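Okay, kitchen counters. Slide one is only my title, so talk over it while people find chairs. Say hi, mention that coffee is at the back and that we stop at noon.

Start with the Prenham house. Built in 1916, tiny kitchen, one good stretch of counter, and for years I kept everything I owned on it! Toaster, mail, three oils, a fruit bowl with no fruit in it. Ask for hands - who has a counter like that right now? Wait for the laugh.

Then the tape measure bit. My counter was 33 inches from sink to wall (hold up the tape, let it snap back). Every single thing you park there comes out of those 33 inches.

My rule these days is that the board gets the middle and everything else has to fit around it. Tea and spices go together in one organizer, so when I wipe down I lift one thing and I'm done. Mugs and canisters line up along the back. I stole the idea from a rental in Zurnbridge and I've never gone back to cupboards for tea.

Next three slides, don't rush them. Faucet first, then the whole counter, then the board up close.

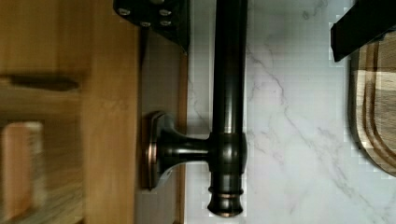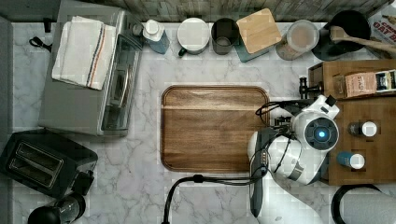
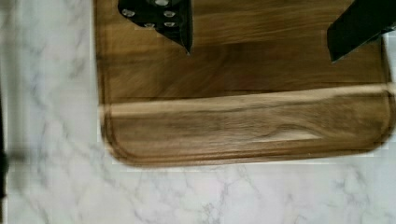

Money part. People always ask, so get there before they do. I spent 172 dollars on my own kitchen, nearly all of it on a board and a bottle of good oil, and I had set aside 500. The rest went to a new light over the stove, which I still love.

Board care, quick version: wash by hand, dry it right away, stand it on its edge overnight, oil it once a month. Go easy on dark faucets too - soft cloth, a little dish soap, skip the scrubby powder.

If there's time, tell the Fillach market story (the lady with the honey jars). If not, go straight to questions. Handouts are by the door, and remember to get the tape measure back from the front row.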